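耐久カートの最終戦を観てきたので、忘れないうちに順番に書いておきます。長いです。
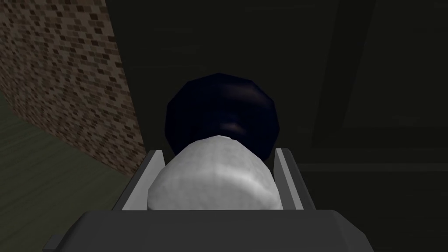
会場はTrellwoodサーキット。12月のこの時期にしては風が弱く、朝の路面温度が低いだけで、あとは走りやすい日だったと思います。レースは100周。給油1回、ドライバー交代2回が義務です。

ポールはHervieuレーシング。予選から直線が速く、2番手のDikusonに対してセクター1だけで差をつけていました。Lirkskaは予選でチェーンを切って後方スタート。正直、この時点でLirkskaの名前は頭から外していました。

スタートは日曜の朝9時。1コーナーは全車きれいに抜けました。去年はここで4台が絡んで赤旗になっているので、ドライバーズミーティングでかなり言われたんだろうと思います。

序盤はHervieuが逃げる展開。Dikusonの第1スティントはArash Hosseinzadeh選手で、無理に追わず、スリップに入れる距離だけ保っていました。タイヤを残す走り方です。見ていて地味ですが、こういう周回をミスなく重ねられる人は少ないです。

22周目、最初のコース黄旗。バックストレート先のシケインで下位の車がスピン、エンジン再始動できず。ここでピットに入るかどうかで各チームの判断が割れました。

Hervieuはステイ。Dikusonもステイ。入ったのはLirkskaを含む3台。Lirkskaはここで給油と1回目の交代を同時に済ませています。早すぎると思いました。隣で観ていた人たちも同じことを言っていました。

再開後、Lirkskaに乗ったのがLalit Rana選手。今年の途中から加入した人で、前の所属では主にスプリントを走っていました。耐久は3戦目のはず。

そのRana選手が、再開から10周で4台抜きました。全部ヘアピンの進入です。ブレーキが特別遅いわけではなく、手前の右コーナーの立ち上がりで縁石を使わず、短い距離を走って並びかけている。映像で見返すとよく分かります。

41周目、Hervieuがピットイン。給油に手間取りました。リグのキャップが一度で閉まらず、作業員がやり直しています。ロスは数秒ですが、出口で周回遅れの集団の真後ろに戻ってしまい、こちらのほうが痛かったはずです。

その2周後にDikusonもピットイン。作業は問題なし。コースに戻ると、ピットを先に済ませていたLirkskaがトップにいました。場内放送が順位を読み上げたとき、スタンドが少しざわつきました。

とはいえLirkskaは給油が早かったぶん、燃費が厳しい。規則で給油は1回だけなので、残りをタンクの分で走り切るしかありません。中盤以降、直線の終わりで早めにアクセルを戻しているのが音で分かりました。

60周目あたりからDikusonが詰めてきます。交代後のドライバーは1周ごとにコンマ3秒ほど速い。Hervieuは周回遅れの処理に時間を使い、この時点で優勝争いから一歩下がりました。

Lirkskaは66周目に2回目の交代。Rana選手は降りて、カウル横でしばらく座り込んでいました。腕がきつかったようです。このコースは右回りで右の高速コーナーが長く、左腕と首に来ます。

Dikusonの2回目の交代は74周目で、ここでHosseinzadeh選手が再び乗ります。同じ人が2スティント走るのは規則上問題ありません。第1スティントで体力を使わなかったのは、この終盤のためだったのかもしれません。

80周目、差は4秒。観客は主催者発表で2,000人。このクラスの国内戦としては多いほうで、終盤はヘアピン側の土手もほとんど埋まっていました。

89周目、差は1秒を切りました。Dikusonがヘアピンでインを見せて、Lirkskaが締める。次の周も同じ。接触はなし。どちらもきれいでした。

94周目に順位が入れ替わります。場所はヘアピンではなく最終コーナー。Lirkskaが燃料を気にして早めに戻したところを、Hosseinzadeh選手が外から並んで、そのまま1コーナーで前に出ました。

これで決まりだと思っていたら、97周目にまた黄旗。中団の2台がシケインで接触、1台がコース上に停止。撤去に時間がかかり、再開は残り1周になりました。

最終周、Lirkskaは燃料を気にする必要がなくなっていました。黄旗のあいだに節約できたぶんを全部使って、ヘアピンで並び、立ち上がりで前に出て、そのままゴール。差は0.2秒。

優勝Lirkska、2位Dikuson、3位Hervieu。Lirkskaは後方スタートからの優勝で、チームとしては2年ぶりです。年間タイトルは2位のポイントでDikusonが獲りました。

レース後のインタビューでRana選手は「早いピットは自分の案ではないです。無線で言われて、本当に今かと聞き返しました」と話していました。監督は横で笑っていました。

Hosseinzadeh選手は「最後の黄旗がなければ勝っていたと思う。でも年間は獲ったので、今日はそれでいい」と。淡々としていましたが、表彰台では一番長く手を振っていました。

運営について一つだけ。最後の再開の合図が、スタンドからだと分かりにくかったです。放送が風下側だとほぼ聞こえないので、来年は表示板に残り周回を出してもらえると助かります。

駐車場は第2のほうが空いています。朝7時半でもまだ入れました。帰りは出口が一つしかないので、表彰式まで見ると結構待ちます。

売店の豚汁は昼前に売り切れ。来年も行くので、そのときは先に買います。

ラップチャートを手書きで取ってあるので、見たい人がいたら明日の夜に清書して上げます。30周目台に2か所抜けがあります。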